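Chapter 2
Printed Matter on the Shared Table: Sorting, Storing and Letting Go
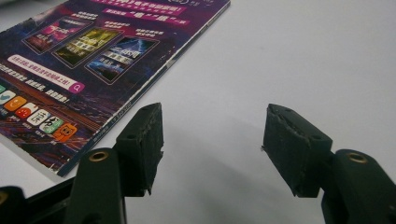
How long should a magazine stay on a reading table?
Until the next issue arrives, in most cases. A title with no later issue may stay for one season and is then moved to storage or recycling.

Chapter 1 dealt with books, which are bought to be kept. Magazines follow a different rule. A glossy magazine is made for a short life, and its cover is designed to be noticed quickly, often with bright color, short headlines and small pictures set close together. The same features that draw a reader make a table look crowded once several issues lie on it.

This chapter sets out a method for keeping such material in order at home, in a waiting area or in a small library. It draws on the work of Imtiaz Bepari and Shafiq Chowdhury at the Fenwood Reading Room, where 1,957 issues were sorted by title and date. Of these, 1,064 were kept. The shelves had been planned for 2,000, and the remaining space was given to maps and pamphlets.

Students will first learn to separate current issues from back issues. The chapter then turns to magazines in more than one language - a common need in public rooms - and to the labeling of storage boxes. The final section compares the flat stacking used at Marneck with the upright files used at Irach.

Key terms: current issue, back issue, run, duplicate, flat storage, upright file.

Before reading further, choose one table that you use each day and write down every printed item on it, with the date of issue where one is given. The list will be needed for Exercise 2.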